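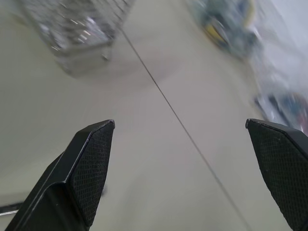
首页 新闻 社区生活 活动 往期通讯

共用厨房六月通讯:沥水架、餐具和台面整理

分享 6 收藏 3

Abu Hammour 社区中心的共用厨房本月重新整理了一遍,重点是洗碗后的晾放区。过去几个月,大家反映最多的问题是洗好的东西没有固定位置,叉子、筷子、锅铲混在一起,下一组来用的人要翻半天。这次整理由 Anas Mansour 负责,他从三月起管理厨房的预约和物品登记。

首先是沥水架。旧的塑料架底部已经开裂,拿去回收了。现在用的是不锈钢丝的长方形沥水架,从 Wutinen 买的,侧面和底部都是横向的钢丝,水可以直接流下去。请在架子下面垫托盘或干布,用完之后把托盘里的水倒掉。钢丝架不怕水,但是水碱积多了会发白,每周用白醋擦一遍,再用清水冲净,就不会有这个问题。

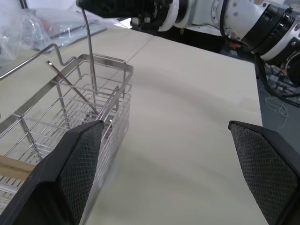 细长的餐具最容易出麻烦。筷子、长柄勺和金属签子如果横着搭在架子边上,人从旁边走过很容易碰掉。以后请统一竖着放,柄朝下,头朝上;带尖的东西反过来,尖头朝下。木制的筷子和木棒不要和金属餐具挤在一起,木头干得慢,夹在中间容易发霉。洗完先用布擦一遍,再放到靠窗的竹筒里晾干。晚上八点以后厨房关窗,还没干透的木器请留在竹筒里,不要收进抽屉。

盘子和碗按大小排,大盘靠里,小碗靠外。沥水架只用来晾,不用来存放。每一组离开之前,请把上一轮已经干了的餐具收回柜子。左边的柜子放盘碗,右边的抽屉放餐具,抽屉里的隔板已经重新贴了标签。盘子现有58个,汤碗的数目还没有登记完,下个月补上。

其次是台面。拼接台面中间有缝,面粉和糖粒容易掉进去,湿抹布一擦就成了糊。正确的做法是先用干刷子沿着缝扫一遍,再用拧干的抹布顺着一个方向擦。不要用钢丝球,浅色台面划了之后很显眼。清洁剂统一用水槽下面那瓶 Bidlow,一瓶盖兑一盆水就够了,不需要倒太多。深色的酱汁和咖喱请当场擦掉,放过夜会留下印子。

塑料袋和保鲜膜也要说一下。买菜带来的袋子,用完请叠好放进门后的布袋,破了的直接扔掉。揉成一团留在台面上的袋子,下面压着什么东西往往看不见,上个月有一包酵母就是这样过了期才找到。托盘、烤盘和没有开封的食品请分开放,食品写上名字和日期。没写名字的食品保留三天,之后由当天值班的人处理。

钢丝筐也可以当作临时收纳用。有几位家长把孩子的玩具和零食袋放在操作区旁边,做饭的时候不太方便。如果需要,可以向 Anas 借一个筐,把这些东西集中起来放到门口的矮凳上,走的时候一起带走。

关于预约:厨房每次最多可用三个小时,其中最后30分钟请留给清洗和收拾。同一时段最多安排六个人,人再多水槽就排不开了。预约表贴在冰箱侧面,也可以在前台登记。需要用大烤箱的请提前一天说明,烤箱和电热水壶不要同时开。

采购方面,本月添了两把长刷子、一卷标签纸和一组 Clevo 密封罐。密封罐放在灶台对面的架子上,目前装的是盐、糖、米和干豆子,公用,用到剩三分之一的时候请在黑板上记一笔。家里有多余的玻璃罐也可以拿来,盖子要能拧紧,里面洗干净,旧标签撕掉。不收搪瓷掉了的锅和没有底座的刀架。

抹布每天换一次,用过的放进水槽旁的蓝桶,不要搭在水龙头上。下次集中清洁定在本月底的上午,主要清理冰箱和抽油烟机的滤网。愿意来的请带一双橡胶手套,其他工具厨房里都有。

评论 3 分享 6

上一篇 下一篇 返回列表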